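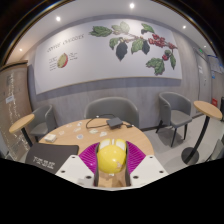 Figure 1. Clearing a round table in a seating area: small cards, a small white box, a flat black box with a thin cable, and a dark folder overlapping the edge.

Unit 2: Can Machines Do the Chores Yet?

Reading for this unit: the Sulano survey of service robots, first two chapters. Students should also bring their notes on grasping from Unit 1.

2.1 The question

Machines have welded, painted and stacked for decades. They do so in places arranged for them, where each part arrives in the same position every time. A table left after a meeting offers no such help. The task in Figure 1 would take an adult a short time and little thought. For a machine it remains a serious test, and this unit considers the causes.

2.2 What the task contains

Thin flat objects. A card lying on a hard surface gives two fingers very little to hold. Common methods are to slide the card to the edge of the table, to press and drag one side until it lifts, or to use suction. Soft ribbed fingers bend around a box or a cup very well, but their tips must still get under the card.

Cables. A cable changes shape as it is moved, and pulling it may move whatever is attached to it. The planner must decide whether the cable and the box are one object or two.

Overhang. A folder that extends past the edge of a table is easy to grip from the side. It is also easy to push onto the floor if the first contact is poor.

Judgment. "Clear the table" does not say what is to be thrown away, what is to be stacked and what is to stay plugged in. A person often settles this from habit. The machine must be told, or must ask.

2.3 A reported trial

The Undodia trial tested a single arm on table clearing over 700 attempts. Of these, 476 ended with every item in its assigned place. The report does not give separate results for flat objects, and students should keep this in mind when comparing it with the Mokoena study, which used boxes and cups only. A success rate has little meaning until the list of objects is known.

The Florura group took another approach and recorded people doing the work with hand-held grippers. Its set holds 269 recordings of tabletop tasks. Such recordings show the order in which people choose to pick things up, a matter the earlier trials fixed in advance.

2.4 Written work

Choose one chore from a home or a shop floor. List the objects involved, mark those that bend or lie flat, and state what would count as finished. Then propose an order of work and name the step most likely to fail. Two pages, due before the March review session.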